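**Thandeka Ngubane** - a thread on grasp planning, for anyone who likes this sort of thing

1/ Good morning, friends! I promised back in the spring that I'd write up what we've been doing with the Porkell planner, and then of course I didn't, so get yourself a cup of tea and I'll have a go at it now.

2/ The short version is that our wrist view is lovely until the gripper gets close to something, and then half of what it sees turns to mush. Depth goes first, then the segmentation gets nervous, and then the planner (bless it) starts replanning around an obstacle that's only a very near, very blurry surface. 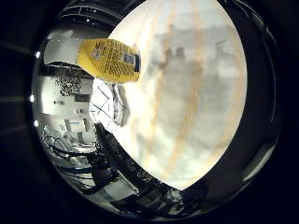

*Page last changed: Tue 11 January*

3/ The yellow bottle is fine, as you'd hope. Nice strong colour, dark cap, and the finger right up against it. It's the big creamy patch beside it that caused me a week of grief. Lebrun, our segmenter, kept calling it "wall" on one tick and "unknown" on the next, and every flip threw away a perfectly good path.

4/ My first fix was a filter on the label, and I was quite proud of it for an afternoon. All it did was make the arm dither more slowly.

5/ What we run now is a little memory layer called Vellevano. It holds the last sharp estimate of anything nearby for 500 milliseconds and lets it fade as the blur score goes up. The planner still gets its geometry, only with a wider margin drawn around it.

6/ I replayed 916 logged approaches through it over the holidays, with my feet up and the dog on top of them. Needless replans dropped to less than half of what they were. The ones left over are mostly shiny lids, and I have opinions about shiny lids that I'll save for another day.

7/ If you're on Dristurum 2, please turn off the old smoothing flag before you try this - the two of them fight over the same buffer and you'll get stale poses with no warning at all. I'm hoping to have a proper check for that in by February.

8/ Happy to share the replay script, it's only a small thing and the comments are a bit rambly (you're shocked, I know). Send me a message and tell me what gripper you're on!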